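Cozma signs on at Vodel until the end of next season

Vodel have confirmed that Virgil Cozma will stay at the club for another year, ending a summer of talk about a move to Drala. The midfielder signed his new deal in September 2025, two weeks after Drala had a second offer turned down.

Cozma has played 181 league games for Vodel and wore the armband for most of last season. "I told the coach in the spring that I wanted to stay," he said. "The papers wrote something else and I let them write it."

Drala are now expected to look at Kaijage's left-sided players instead. Their manager would not discuss names after the 1-1 draw at home to Jinovov – a game watched by 1,546 people, their lowest gate of the year. 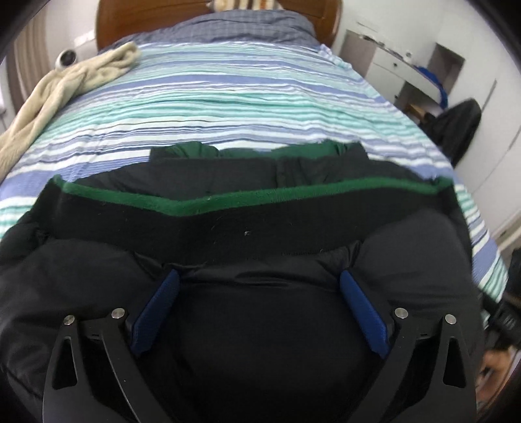
Away travel: Jinovov in November

Coach seats for the Jinovov trip go on sale at the club shop next week. There are 50 places on the first coach, and a second will be booked if those sell out. Members can reserve two seats each. Match tickets are separate and must be bought in advance – the away end has no cash turnstile. Pick-up is from the north parking lot, and the coach leaves right after the final whistle.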